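23 Jul 2025

Second full day on the new slotting rules at Sidinholm. Cutover from the old location table finished at 05:10, before the first wave. No rollback needed. I kept the old table in read-only mode and will leave it there until the October count.

First wave released on time. Allocation took 52 seconds against a limit I had set at 90, so there is headroom, but the test system did the same job faster and I want to know why. Suspect the index on lot number. The test copy was rebuilt last week and the live one has not been rebuilt since the spring. Put in a request for the maintenance window.

Replenishment is the weak point. The new rules trigger a top-up when a pick face falls below its minimum, which is correct, but they read the minimum in eaches while 17 of the migrated items still carry it in cases. Result: the system believes those faces are well below minimum when they are full, or the reverse, depending on which field the import filled. Two drivers were sent to aisle F with full pallets and had nowhere to put them. They set them down in the cross aisle and logged an exception, as they should. I corrected the 17 by hand, then wrote a check that compares the unit of measure on the item master with the one on the location record. It runs before each wave and writes a line to the exception log. It does not block anything yet.

Call with Yanling Shen at Stilta, mid-morning. She confirms that the interface sends quantity and unit as separate fields and that our side drops the second one when it is blank in the source. So the fault is ours. Their document says a blank means "use the item default." Our mapping treats a blank as eaches. I had read that page in May and did not connect the two. She is sending a corrected sample file with blanks, cases, inner packs and eaches all present, so that we can test the four of them together.

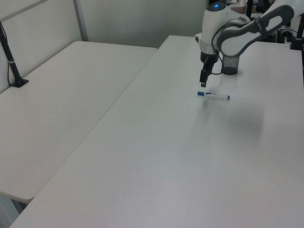

After the call I went back through the receiving messages for the same pattern. Found it in the advance ship notices from Deng as well. Receiving is less exposed, as the clerk counts the pallet and overwrites the expected quantity, but the variance report has been wrong for as long as the mapping has existed. Anyone who used that report to judge the supplier was looking at noise. Wrote to purchasing and told them to disregard the Deng variance lines until further notice. No reply so far.

Lunch at the desk.

Afternoon on cycle counts. The rule is meant to create a count task when a picker reports a short. It creates one for each short, even when three pickers report the same location within minutes. There were 89 open count tasks at 14:00, and most of them were duplicates. Added a condition: no new task if one is already open for the same location and item. Cleared the duplicates with a script after exporting them first. Spot-checked the export against the floor at two locations, both fine.

Xiuying Wan came over about the label stock. The Zumstead printers on the pack benches have been pulling a short label on every job after a pause. She thinks it is the sensor. I think it is the template, which has the old label length in it from before the change of carrier. We changed the length on bench 4 only and left the others alone. If bench 4 is clean tomorrow I will push the template to all of them. If it isn't, she gets her sensor call.

Dock schedule held all day. Late trailer at 16:20, moved to door 9, no effect on the outbound waves. The door assignment logic picked 9 without help, the first time I have seen it choose a door I would have chosen. It weighs travel distance to the putaway zone at twice the value of door idle time. I may leave that setting alone.

Left at 18:45. Knee sore from the mezzanine stairs.

Open items for tomorrow:
Index rebuild, get a time from the database group.
Mapping fix for blank units, test with the Stilta file when it arrives.
Same fix on the Deng messages, separate release.
Bench 4 labels, look at the first full roll.
Ask purchasing again.
Decide whether the unit check should block a wave or only warn. Leaning toward block for replenishment and warn for everything else.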